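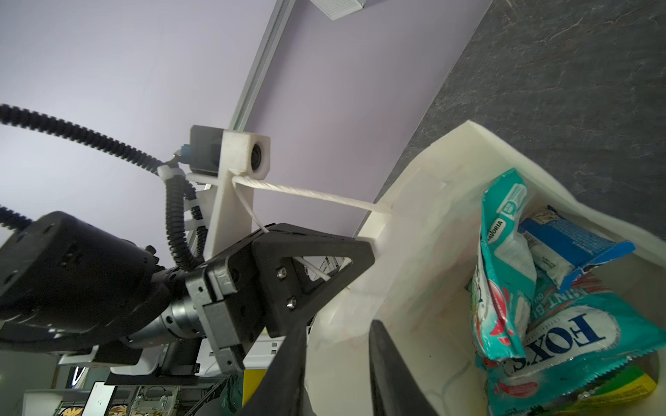

# Packing 80 welcome bags for out-of-town wedding guests, what order and how far ahead?

**Cengiz Gündoğdu**

My sister is getting married in Skatota in December and I said I would do the welcome bags for the hotel. There are 80 of them. I live 200 miles away and will be driving them up the day before guests arrive.

What I have so far:

- The bags. My sister bought half in cotton and half in paper before I was involved, so I have both.
- Snacks: cookies, mints, a small box of crackers, one bag of chips each.
- Bottled water, one per bag.
- A printed card with the shuttle times and a map.

I have $242 left to spend, and that has to cover anything else I put in plus whatever I need for moving them.

What I can't work out:

1. Do I pack at home and drive up with finished bags, or drive up with boxes of loose stuff and pack at the hotel? I get there at 4 p.m. and the front desk wants everything by 8 p.m.
2. How early can I pack the food? I would like to do it two weeks out and be done with it.
3. The road goes over a pass, a bit above 3,000 feet. Will the chip bags be a problem?
4. Does it matter who gets cotton and who gets paper?

I have a compact hatchback and one helper, my cousin, who is good for one evening.

---

**Haoran Liang**

I did this for two weddings and a family reunion. I'll take your points in order, then a couple of things you didn't ask.

**Pack at home or at the hotel.** At home, except for the water. Eighty bottles of water is heavy and it takes up the space you need in a hatchback. Order it from a grocery store in Skatota for pickup, or ask the hotel if they will sell you cases. Some will, and some will put the bottles in the rooms themselves and leave you out of it. If you end up adding water there, leave the bags open and the card on top. You lift the card, drop in the bottle, put the card back. Two people can get through that before 8 p.m. even if you arrive late.

**How early.** Two weeks is fine for anything factory sealed. Check the dates on the packages when you buy, and check again on the discounted ones. Leave out anything homemade or put it in the last night. Don't store the finished bags next to laundry soap or candles. Cookies pick up the smell through the wrapper. Mints go the other way: if they are in thin plastic, everything else in the bag will taste of mint after two weeks, so add those late as well.

**Chips.** 3,000 feet is not much. The bags will swell some and look tight. I have driven higher than that with a trunk full of chips and lost none. Don't wedge them under anything, and put them at the top of the bag.

**Cotton and paper.** Families and couples get cotton, single rooms get paper. A paper bag with twisted handles will hold one person's snacks and a bottle without trouble. Two bottles is where I have seen handles come off. Whatever you decide, write it on the room list before you start, or you will be swapping bags at the desk.

Set up the packing like this. Sort each snack into its own bin or basket first, take everything out of the shipping cartons, and break the cartons down so they are out of the room. Put the bins in the order things go into the bag: boxes first, flat packages standing up along the side, soft packages next, chips, card. One person fills, the other opens bags and carries full ones away. Baskets with dividers are handy for this. Refill between batches of ten or so. It goes faster than digging in a carton.

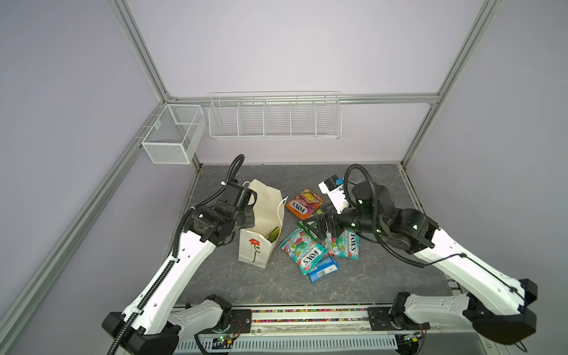

*Divided wire baskets: a long one with five compartments, and a smaller one with a single divider.*

If you don't own baskets, dish tubs or the cartons with the flaps cut off work the same. I wouldn't spend any of the $242 on them.

What I would spend it on is boxes for the drive. Finished bags fall over in a car. Liquor stores will usually give away boxes with the cardboard dividers in them; pull the dividers out and you can stand several bags in each one. If you have to buy, the small moving boxes from Hollex are a good height for a mid-size gift bag, and they close. Do a test with two boxes in your car before you pack everything. A compact hatchback may need the back seats down, and then your cousin is in front with a box on their lap.

Last thing. Make extras. Somebody brings a date, and the hotel will lose one or two. I make five over the list and hand the leftovers to the shuttle driver and the front desk.

---

**tirkley_mom**

We just used paper for everyone and it was fine. Do the cards LAST. We had a shuttle time change three days before and had to open every single bag. Also ask the hotel if they charge for handing them out, ours was per bag and it was on the bill at the end with no warning.

---

**Ruth P.**

Agree with most of the long answer. I'd do one thing differently, which is to pack one sample of each type first and leave it overnight. You find out if the bag stands up on its own, if the card bends, and if you bought packages that are too wide. We had a candy bag that only fit in sideways and it pushed the sides out so far that the box count for the car was wrong.
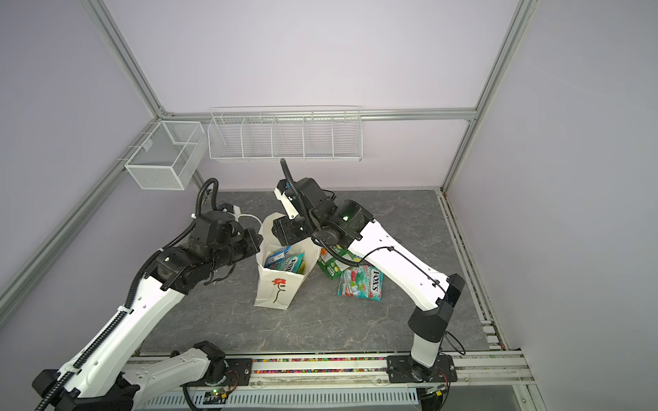 *Paper bag with a small red flower printed on it, two packages of candy to the right.*

For plain bags, tissue paper is cheap and hides a half-empty bag. Skip the curly ribbon. It takes forever and people cut it off.

On allergies: put the nut snacks in a separate set of bags and mark those on the room list. It's easier than asking every guest. Leave the snacks in their original packaging so the ingredients are there to read.

---

**Cengiz Gündoğdu**

Thanks all. I called the hotel. They charge $2 a bag to deliver to rooms and nothing if guests pick them up at the desk, so it will be the desk. They will also sell me the water by the case, and it will be in the office behind the desk when I get there.

I'm going to pack the sealed things two weeks out and do the mints and cards the night before with my cousin. The cotton bags go to the families. I tried two boxes in the car and they fit with the seats down. I still need to find out about nut allergies on the groom's side.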